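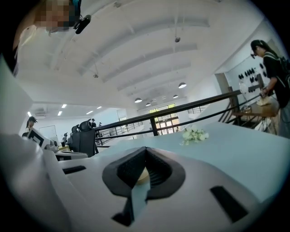
Pindstead — Sunday, April 8, 2018

Wall hooks and small tables: common questions

How far apart should hooks be fitted?
Leave 8 cm between centres for keys and scarves. Coats need more.

Can a paper bag stand on a round side table?
Yes, if the contents are light. On the Vik table, keep glass jars towards the middle; the rated load is 5 kg.

Do cut flowers mark a pale tabletop?
Pollen can. Wipe with a damp cloth — no bleach.

Are black knobs and hooks interchangeable?
In the Arketti range, yes. Both take a 40 mm screw.

Can I return opened packs?
Within seven days, to the Kodton counter.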